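Why Do Cups Fit Inside Each Other?

Look in a kitchen cupboard and you will probably find cups or bowls sitting one inside another. Putting things together like this is called nesting. People nest cups, bowls, buckets, flowerpots and shopping baskets. This page explains how nesting works and gives you some things to try at home.

What shape is a nesting cup?

Stand a plastic cup on the table and look at it from the side. The top is wider than the bottom. We say that the cup tapers, which means it gets narrower bit by bit.

The narrow bottom of one cup can go in through the wide top of another. Now think about a food tin. A tin has straight sides, so its bottom is as wide as its top. Two tins of the same size will not nest, however hard you push.

Cups in a set do not have to be the same size. Many toy sets have a big cup, a slightly smaller one, a smaller one still, and so on. Each cup has its own place. If you put a very small cup into a very big one, it will go in easily, but it may wobble about or lean over.

You can also put a cup in upside down. It still fits if it is small enough, but its base is on top, so no other cup can go inside it. The little magenta cup in the green one is like this. 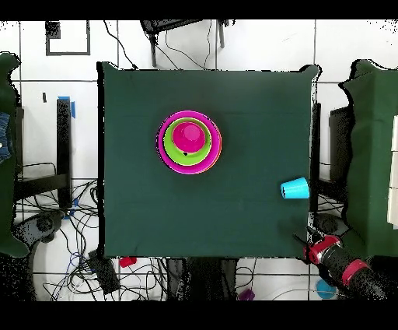
Why do we nest things?

The main reason is space. A cup is mostly air. When cups stand side by side on a shelf, each one takes up its own patch of shelf and the air inside it is wasted. When they nest, the second cup uses the air inside the first.

Shops and factories care about this a lot. Think of a factory called Gollow that makes picnic cups. Gollow wants to send 3000 cups to a shop in one van. Each cup is 118 millimetres tall. If one cup is put inside another of the same kind, the pile only grows by the small part that sticks out at the top. Say that part is 3 millimetres. Then every extra cup adds just 3 millimetres, and a great many cups fit in one tall box.

Nesting also makes things easier to carry. You can pick up a whole stack with two hands by holding the biggest bowl at the bottom.

Why do some stacks lean?

A bowl sits straight when it touches the bowl below evenly all the way round. If one side catches on the rim, that side stays high and the other side drops. The next bowl then starts from a sloping place and may slope as well. By the time you get to the last bowl, the whole stack can look tilted.

The order matters too. If a wide bowl goes into a narrower one, it cannot sink down very far. It rests near the top and its rim sticks out over the sides. You can see this with a pink bowl and an orange bowl below. The stack still holds together, but it takes up more room than it needs to.
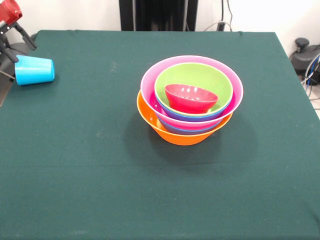

Six bowls in a leaning stack, with a light blue cup on its side.

Try it yourself

Ask a grown-up for some plastic cups or bowls of different sizes. Do not use glass or china for this.

1. Put them in a row from biggest to smallest.
2. Nest them in that order, then measure the height of the stack with a ruler.
3. Take them apart and nest them in a different order. Measure again.
4. Lay one cup on its side and roll it gently. It goes round in a curve – this happens because one end is wider than the other.

Words to know

Nest: to fit one thing inside another.
Rim: the edge round the top of a cup or bowl.
Base: the closed part at the bottom.
Taper: to get narrower towards one end.

Written by Zuleica Nogueira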